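Why Does Popcorn Pop?
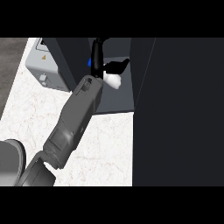

Popcorn is one of the oldest snacks that people still eat today. Maybe you make it at home when you watch a film. But how can a small hard seed become something so big and soft?

Popcorn is a kind of corn, but you cannot use every corn for it. The sweet corn that you eat for dinner will not pop. Popcorn has a special skin, called the hull. This skin is very strong and it has no holes, so nothing can easily go out of it.

Inside the seed there are two important things. The first is starch, which is the food for the baby plant. The second is water. Yes, there is water inside, even if the seed feels dry in your hand! It is only a very small drop.

When the seed becomes hot, the water changes into steam. Steam needs much more space than water, but the hull holds it inside. So the steam pushes and pushes on the walls. At the same time the starch becomes soft, like a thick jelly.

Then comes the moment when the hull cannot hold any more. It breaks, and we hear the pop. The soft starch jumps out and fills with tiny bubbles. In the open air it cools very fast and becomes hard again, and it keeps the shape of a little cloud.

Why do some seeds stay at the bottom of the bowl? Perhaps they were too dry. Or perhaps the hull had a small crack, and the steam went out slowly without any pop.

In the village of Grultdale, farmers dry their popcorn on the cob until November. They must be patient. If the seeds are too wet, the popcorn is small and hard to chew. If they are too dry, many seeds do not open.

Try this with an adult. Take 8 seeds and leave them in a warm, dry place for some weeks. Keep 8 other seeds in a closed jar. Then ask the adult to pop each group in a pot with a lid. Which group opens better? Write your answer in a notebook, and eat the popcorn after.

Words to remember
Hull: the strong skin of the seed
Starch: the food inside the seed
Steam: water that has become a gas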